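Fringed tablecloth keeps shedding threads at the side, can it be fixed?
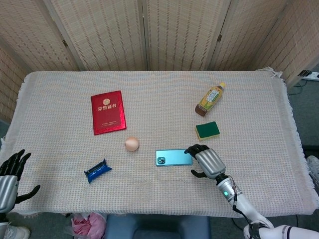
The cloth is off-white and light gray, with a grid weave and loose fringe along the edge. I bought it in August and it has been washed twice. After the second wash the fringe started working its way into the cloth on the right side, and some threads have curled up at the corner. My sister says to cut the fringe off and hem it. I would like to keep the fringe if I can. The table gets used every day, mostly as a place to put things down. I have a basic sewing machine but I'm not very good with it.

Posted by Pallavi Dubey

Chiharu Ishida
You can keep it. The fringe is just the weave with the cross threads pulled out, so it will go on unraveling until something stops it. Set your machine to a narrow zigzag, short stitch length, and sew one line right where the fringe meets the solid part. Use thread close to the cloth color. Go slowly and don't pull, or the edge will ripple. If a cross thread has come partway out, pull it all the way out first and then sew.

For the curled threads, dampen them, comb them straight with a wide comb and press with a warm iron under a dish towel. Wash it in a mesh bag from now on, cold, and skip the dryer.

Gearóid Hegarty
Fray glue from the craft store. Did mine in ten minutes.

Delali Gbeho
I'd be careful with glue on a pale cloth. I used one called Prodach on a runner and it left a yellow line after a few months. If you don't want to use the machine, you can knot the fringe in small bunches up against the weave. It takes an evening and the fringe ends up shorter. Trim the ends level when you finish.

Filed under: Home & Laundry > Table Linens
Helpful (322) Share 3 comments

Comments

Dinesh Chauhan: Does the zigzag work on linen too?

Chiharu Ishida: Yes, same settings. Try it on a scrap first.

Pallavi Dubey: Sewed the right side Wednesday. A little wavy near the corner but it's holding. Will do the other sides this weekend.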